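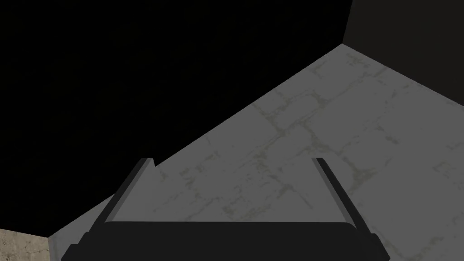
*Fig. 1: Wrist camera view in simulation, gripper open, no object held. Grey veined surface texture.*

## 3. Simulation setup and first results

Project report, Closuvmont group
Author: Luzius Widmer
Date: 23/01/2023

### 3.1 Purpose

The group trains a grasp controller in simulation before running it on the lab arm. This section covers the camera model and the surface textures. The controller itself (working name Dulley) is covered in section 4.

### 3.2 Camera and gripper model

The camera is fixed to the wrist link and looks out past the fingers. Both fingertips stay in view when the gripper is fully open, as in Fig. 1. Finger position in the image depends only on the opening width, so the tips can be used as a check on the joint reading. The gripper base is rendered with a flat dark material. We tried a more detailed one and dropped it – render time went up and the grasp score did not change.

### 3.3 Surface textures

Seven surface textures were used in training. The veined grey one gave the most trouble. Thin dark lines between the fingers were detected as object edges, and the controller closed on nothing. Plain textures did not cause this.

Two changes were made:

- The edge threshold was raised for regions with no depth change.
- Texture scale and rotation are now drawn at random for each episode.

Wall panels are kept dark and untextured. Their boundary with the surface is a strong straight edge, and the depth check removes it in most cases.

### 3.4 Results

The set holds 2615 episodes, of which 545 use the veined texture. False closures on that texture dropped after the threshold change and dropped again with random scaling. The remaining cases occur mainly when a vein runs parallel to a finger.

### 3.5 Open points

- Lighting is fixed. Shadows from the fingers are not modeled.
- The Kwon logger drops the last depth image of an episode if the run is stopped by hand. Episodes stopped this way are left out of the count.
- Camera offset on the lab arm has to be measured again before the March test.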